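Which SUV for towing a small caravan? Lilleron or Cabello

Posted by Kiran Kushwaha, 12 April 2018

Hello all. I want to change my estate car for an SUV before the summer, and I have two in mind, the Lilleron diesel and the Cabello petrol. Our caravan is 1250 kg when it is loaded.

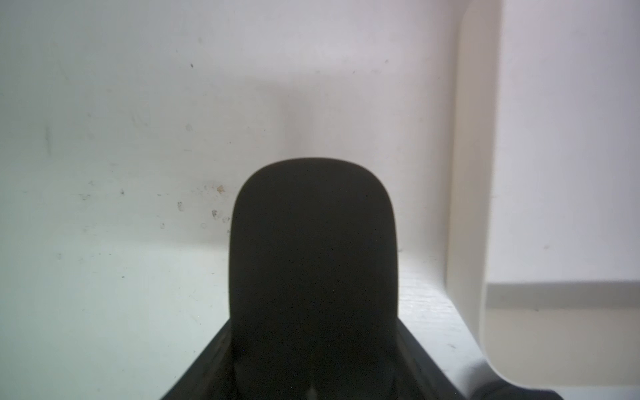

We are two adults and three children, so the back seats matter also. I drove the Lilleron in March at the dealer in Drotham and liked the gearbox very much, but the third row is only good for small legs. The Cabello I have not yet driven. Does anybody tow with it?

prostham_pete
I tow with the Cabello. Fine on the flat, thirsty on hills. Mine is the manual and the clutch smells if you reverse uphill with the van on. Get the diesel.

Marlow71
Disagree with Pete. I've had 2 Cabellos and never smelt a clutch on either. If you do short school runs all week the diesel filter will block and you'll be back at the dealer every month.

prostham_pete
Every month is silly. One good run on the motorway and it clears.

Marlow71
Not everybody lives near a motorway.

Kiran Kushwaha
Thank you both. My work is in Prostham, so I drive on the fast road each day and I think the filter would be all right. Pete, what is the nose weight limit on yours? The brochure gives one figure and the dealer told me another.

prostham_pete
Go by the plate on the car, never the brochure. I'll look at mine tonight.

gilly_w
Check the spare wheel too. Our Lilleron came with a can of foam and we had to pay extra for a proper one.

Kiran Kushwaha
I did not think of this, I will ask. The Cabello test drive is booked now and I will write again after it.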